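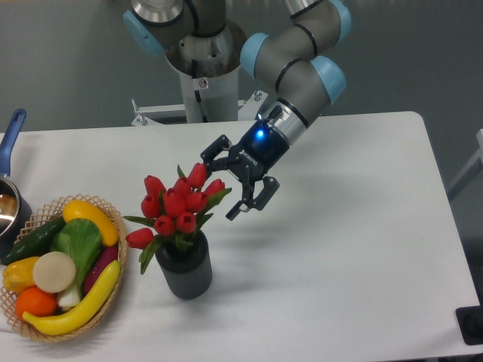
Posted by Heather Baxter, Trendance
May 14, 2026

Home testers wanted for the Pasport arm kit

We're looking for 23 people to spend a fortnight with Pasport, our table-top helper kit, and then tell us what they really think of it. Flowers, vegetables, pots and pans: the everyday stuff that sits on a table and needs moving from one spot to another is what we care about most, and it's where we most need fresh eyes.

Pasport is a robot arm with a two-finger gripper, plus the software we've written so that you can teach it a job without typing a line of code. You guide the arm through the movement by hand, name it, and play it back. I've been working on it for two years and I still get a kick out of the first time someone saves a move of their own!

Who can apply

Anyone over 18 who can get to our workshop in Tusmont. You don't need to know anything about robots. In fact we'd love to hear from florists, cooks, carers, shop staff and people who find lifting or gripping things hard work (the last group of testers leaned heavily towards engineers, and they were lovely, but they forgave us far too much). If you use a wheelchair, tell us and we'll set the table height before you come.

What you'll do

You'll come in for six sessions of two hours each, at times we agree with you. The first is a safety briefing and a play with the controls. After that you pick your own jobs. Bring ideas! One of our last group wanted to sort fruit by size, and another spent a whole afternoon on getting a single flower out of a vase without upsetting the rest, which taught us more about grip settings than a month of our own tests had.

A member of the team is in the room the whole time, and there's a stop button within reach of your seat. We'll ask you to keep a short diary, written or spoken, and to join a group chat over lunch at the end.

What you'll get

Your travel paid, lunch on every session day, and a £240 thank-you once the diary is in. You'll also see the changes list before the kit goes on sale. Blunt comments are very welcome.

How to apply

Send a few lines about yourself and one job you'd like to hand over to an arm. Post them to Pasport Testers, Trendance, Unit 2, Paredes Yard, Tusmont, or drop a note in at the front desk. Sessions start in September, and we'll reply to everyone, whether or not we have a place for you.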